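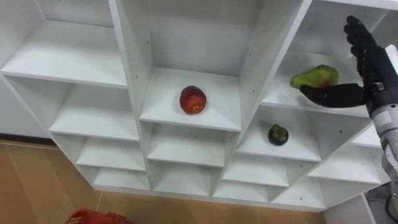 An apple, a pear and a great deal of shelf.

I bought the white shelves in May, for books. I should say that up front, in case my mother reads this.

They went into the small bedroom, the one we call the guest room in front of guests, and they stood there for a month holding nothing while I decided how to arrange the novels. Then one evening I came home from the market with an apple and a pear, found the kitchen counter occupied by the rest of my life, and set the fruit down in the nearest clear spot. One piece to a cubby. I stepped back. It looked like a museum that had lost its funding, and I liked it enormously.

There is, I have since learned, a small crowd of people who keep their produce this way. Graziella Sartori, a retired bookbinder in Prandwood, has been at it for 30 years and regards the fruit bowl as a form of cruelty.

"A bowl is a pile," she told me on the phone, with what sounded like a mouthful of plum. "Whatever is on the bottom of a pile, you meet again in two weeks, and it is not pleased to see you."

She has a point. I once found a lemon in my own bowl that had gone the color of a submarine. In a cubby there's no bottom layer and no hiding. A pear on its own white board is under constant observation, and when it's ready you know, and when it's past ready you know that too, and so does anybody who comes to stay.

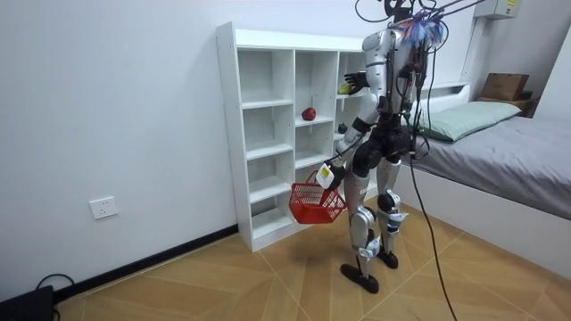

Photo: Keyvan Nouri

The shape of the unit matters more than you'd think. A closed cabinet is a place to forget things in. A tall open bookcase, the kind with a grid of compartments and rows of little screw holes along the panels, lets the air move and lets you see the apple from the door. The holes also mean you can fiddle with the shelf heights, if fiddling is something you enjoy. I spent most of an evening on it and finished with the layout I'd started with.

Graziella's rules are strict, and she recites them like a customs officer. Fruit goes up high, where your hand lands first. The lower compartments are for things that don't mind being kicked. Nothing touches anything else. And you shop your own shelf with a basket on your arm, because if you carry it all back in your hands you'll drop the peach.

I laughed at the basket. Then I dropped the peach.

A red plastic one with mesh sides does fine, and it's the right size, meaning too small for ambition. Adelmo Colombo, who runs the Bassi housewares shop two streets over, says he sells more of them to adults than to children playing store, though he admits he has stopped asking which is which. Mine cost $4. I have owned handbags that did less.

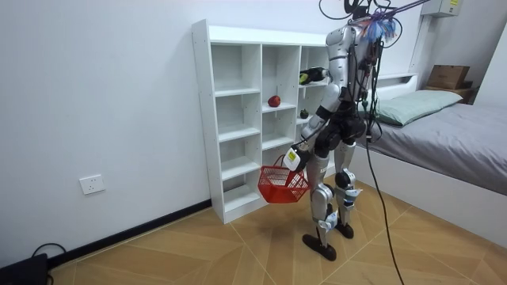

The basket goes along for the top shelf, too.

The bottle question divides the faithful. Graziella allows them on the shelf if they lie down. Serena Bellini, her niece and chief heretic, stands hers up and has mopped the floor twice for her beliefs. I tried it lying down on the top shelf of the right-hand column and found it looked faintly scandalous, like someone napping in a library. I've left it.

As for the wall of cubbies still waiting for something to do, I've been told to leave those alone as well. Graziella says the gaps are what make you look at the apple. My sister says the gaps are what make people ask whether we've been robbed.

The novels are in the kitchen, by the way. They're next to the toaster and they seem happy enough.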